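Help us find out how people really sleep in small bedrooms!

The Gellholm sleep diary is looking for 36 adults who share a home and go to bed at wildly different times. You'll jot down a few lines each morning through May, and we can't wait to read them.

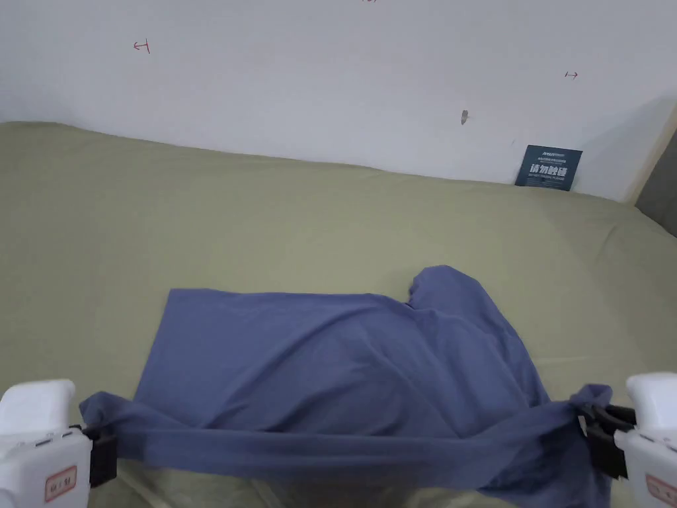
Blue cloth on a pale green mattress.

Night owls, early birds and shift workers are all welcome. We pay $261 when the diary is done.

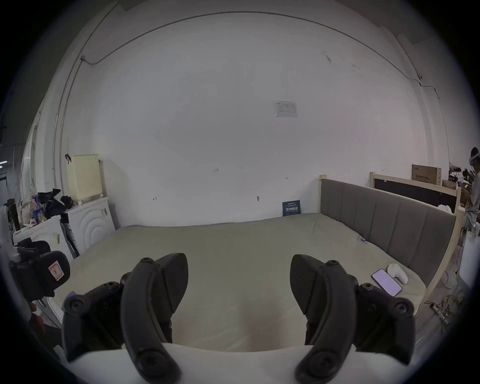
One diarist from our Miseck round wrote that filling it in took less time than making coffee, and that she'd do it again.

You keep your own bed and your own habits.

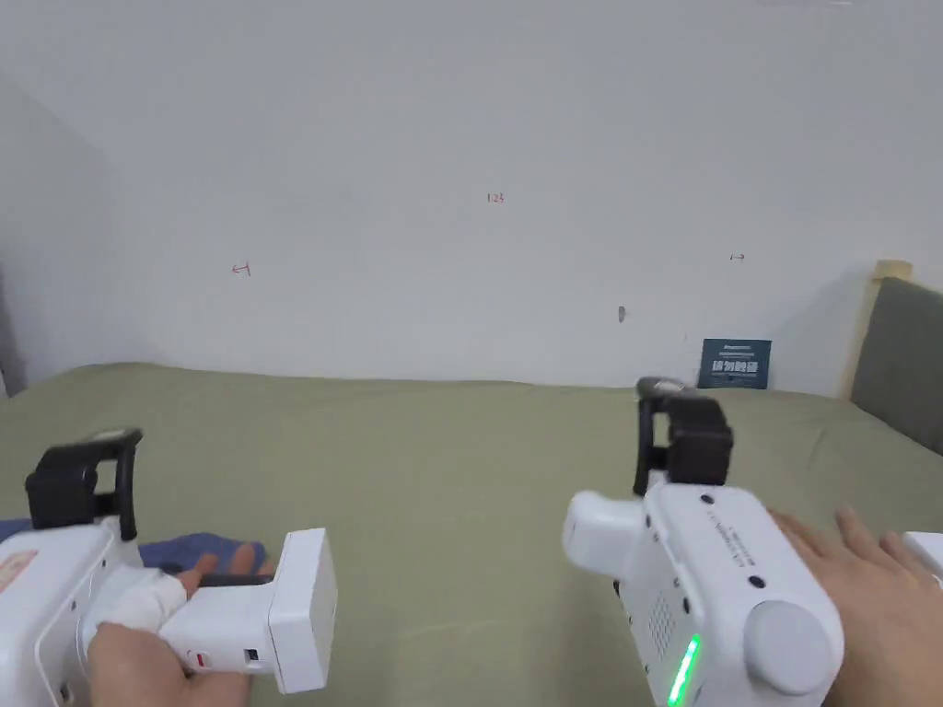
To join, stop by Room 321 at Lashari House any morning before 10.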